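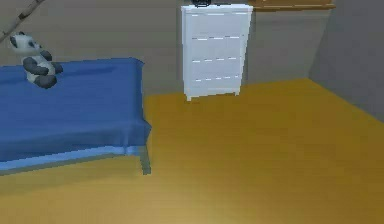

Wiremu Cartwright

Notes for the budget session, 7 December 2020. Read from these, don't hand them out. Leave the questions about leasing until the end.

Start with what we are asking for. One mobile arm for the supported housing project at Surnport, in service by April, paid for out of this year's equipment money. The work is tidying and fetching in bedrooms and living rooms. We have been running it in simulation first, and most of what I say today comes out of that.

Say early on that simulation is cheap but it isn't free. The licence from Skoloneo is 960 a year. The computer to run it cost 3,000 and we already have it, so it is not in the request. Staff time is the larger part and I have put it on a separate line so people can argue about it separately.

Next, the rooms. When we first talked to suppliers we gave them a floor area and a list of jobs. That got us three quotes that could not be compared. Novbridge priced for a long arm, Tôn priced for a short one on a taller base, and the third firm sent a brochure. We went back with a proper list of furniture: beds, a chest of drawers, a wall shelf, small tables, open shelving. Ask for reach over a bed as its own line in the quote. A soft toy at the back of a mattress is a long way from the nearest bit of clear floor, and a base that can't get under or alongside the bed has to make up the distance with the arm.

Pause here and ask who has measured a bed at their own site. Usually very few hands.

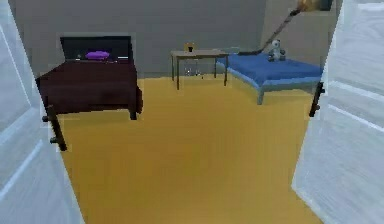
Width matters as much as reach. The base has to get through the doorway with the arm folded, and then it has to unfold without hitting the doors. Our limit is 97 cm with everything tucked in. If your doors don't open fully, measure the gap you really have and give the supplier that number. Changing doors comes out of the building budget, and in our case that would have meant waiting another year.

Then the gripper. Tôn charge 196 for a set of replacement finger pads. Novbridge include the first set and charge after that. Put in two sets a year for either firm until you have your own records. Small items on tables and cabinets are where I would expect the wear, as they take the most attempts.

Don't skip the next part even if time is short. A plan that covers bedrooms only will look cheaper than it is. Residents leave things in every room, so the route between rooms has to be in the test as well. Open shelving near a route needs to be on the supplier's list, with the height of each shelf. So does anything standing out on the floor, such as a cabinet with a screen on it.

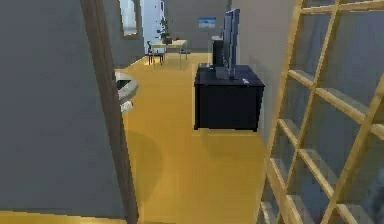 Living area in the simulation, with the shelving unit on the right.

Last section, what we want in writing before we sign. A trial in our own rooms. A price for moving the machine to a second site. A named contact for repairs, and what we pay if the fault is ours. Novbridge have agreed to the first two. Tôn have agreed to the trial and are still looking at the rest.

Leasing, if it comes up: we asked both firms, and only Novbridge offer it. I have the sheet with me but would prefer to go through it afterwards with whoever is interested.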